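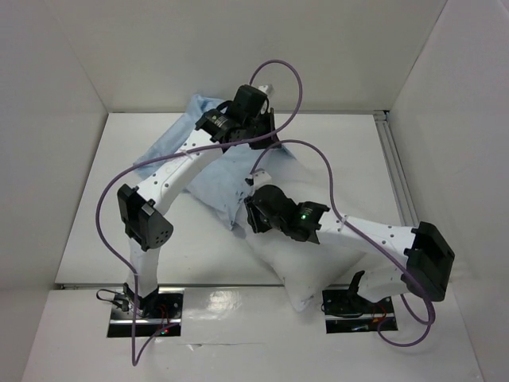 Section 4. Cable routing, homing and the first pillowcase run

This section assumes that both arms are bolted to their base plates and that the shoulder, elbow and wrist motors already have their ID numbers (Section 3). If you are building the one-arm version, skip steps 6 and 7.

You will need:
Two purple main cables, one per arm
Pale cable ties, small
A 2.5 mm hex key
The Dotau control program, installed on the bench computer
One pillow and one pillowcase in a different color

CAUTION: Switch off the power at the wall before you touch any connector. The indicator lights on the base plates and wrists should be out before you go on.

4.1 Routing the main cables

1. Fasten the end of the cable at the small white bracket on top of the wrist. Leave a high arch above the gripper. It will look like too much cable when the arm is parked, but the wrist uses all of it at full roll.

2. Bring the cable down to the white forearm link and fix it with one cable tie near the wrist end. Close the tie until the cable no longer slides, then stop. A tie pulled hard will mark the jacket.

3. Take the cable past the elbow in a wide loop and back to the base plate. Do not tie it to the elbow joint.

4. Move the arm by hand through its full reach, slowly. The cable should never go tight or drop between the links.

Note: Aatos Kemppainen's first build had a second tie below the elbow. The cable cracked inside the jacket after 1,106 cycles, and the fault showed up only when the arm was bent – it took two evenings to find. Leave the second tie off.

4.2 Homing

5. Turn the power on. Start Dotau and choose Home, Left. Keep both hands outside the enclosure until the program reports that the arm is home.

6. Choose Home, Right.

7. Choose Clearance Check. The arms move toward the middle of the work surface one at a time and stop. If either one stops early, look for a cable loop caught on a base plate.

CAUTION: The arms do not sense people. Fit the stop button where you can reach it without leaning over the work surface.

4.3 First run with cloth

8. Set the speed to 30 percent and the grip limit to 600. The grip limit is a plain number with no unit, and the highest setting is 2,000. A high setting will hold thin cotton no better and will heat the gripper motor.

9. Lay the pillow on the work surface and spread the pillowcase so that it overlaps one end. Creases are fine. A corner of the pillow may hang over the front rail, but keep it off the base plates.

10. Drive the left gripper to the top of the cloth and the right gripper to the place where cloth and pillow meet. Close each gripper and lift a little. If the cloth slips out, raise the grip limit by 50 and try again.

11. Save the position under a name you will recognize later.

Note: Use a pillow and a pillowcase that differ clearly in color. White on white is hard to judge when you are driving from the computer screen.

Manouchehr Bakhtiari's settings file for thicker fabrics is in the Joneletti folder. Load it only after step 11 works with thin cotton.

Section last changed February 28, 2024. Go on to Section 5, Recording a Motion.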